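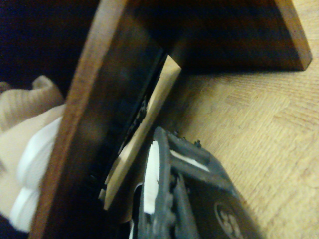 Chapter 7
When the Work Changes Hands

Learning goals

After reading this chapter you should be able to:
describe which parts of a job move to a machine first, and which parts stay;
explain the difference between the task, the job and the position;
read a staffing plan and ask useful questions about it.

7.1 The second bench at Jonen

Jonen is a maker of small household furniture in the town of Farnport. It produces shelves, open boxes for hallways and low cabinets, and it sells most of them through shops in the region. The firm employs 410 people. For a long time, the assembly hall was organized in pairs. One person held the parts of a shelf in position and the other one fastened them. Who held and who fastened was decided between the two, and many pairs changed at the lunch break.

In July of the year we study here, the firm put robot arms on the second bench of the hall. The workers gave this installation the name Mugo, after the project title on the boxes, and the name has stayed. The arms were given the holding work: to pick up a plank, to bring it to the side board and to keep it there. The fastening remained with a person.

On paper this is a simple exchange. One of two workers is replaced at the bench, and the bench makes the same product. The planning document of the firm used exactly this picture, and it calculated with 3 weeks for the change. The change took until the winter, and the reasons for this are the subject of the present chapter.

Soon-im Do had worked at the second bench for many years before the arms came. She describes the first period in this way:

"When I worked with a colleague, I never said 'a little to the left.' She saw my hand and she moved. With the arm I must know before I start where everything will be. So I began to prepare the parts much more carefully. I sort the planks, I look if one is bent, I put the bad ones away. In the old plan this work did not exist. It was inside the other work."

The last sentence deserves attention. Inspection and sorting were always done at Jonen, but they were done by two people in passing, while they talked and reached for the next part. No line in the job description mentioned them. When the holding was given to the machine, the small tasks around it did not go with it. They fell to the person who was still at the bench, and her working day became fuller in a way that the time sheets did not show.

7.2 Task, job, position

We will use three words in a strict sense. A task is a single piece of work, for example to press a plank against a board. A job is the bundle of tasks that one person does. A position is a place in the firm, with a title, a wage group and a person above it and perhaps below it.

Machines take over tasks. Firms, however, plan in positions - and the worker lives in the job, between the two. Much of the disagreement at Jonen came from people who used the same word for different levels. The production manager, Hollis Marchetti, spoke of positions when he promised that all would be kept. He kept this promise. The workers had asked about their jobs, and these did change, for some of them very much.

A comparison is useful. At its smaller plant in Bastham, where 58 people work, the firm introduced the same kind of bench one year later. This time the assemblers were asked to write down their own tasks during one month before any equipment was ordered. The list had more than 40 entries. Many were unknown to the planners, such as turning a board so that the better side faces the customer, or warning the next bench that a delivery is late. Some of these tasks were then given paid time of their own, and the sorting of planks became a separate duty, which is shared in turns.

Before you continue

Think of a job you have done yourself, also a short one or an unpaid one. Write down the tasks for a single hour of it. Mark those which your supervisor would have named. Keep the list, as we will return to it in section 7.5, where we discuss how wage groups are set after a change of equipment.

Key terms in this chapter: task, job, position, hidden work, staffing plan, rotation.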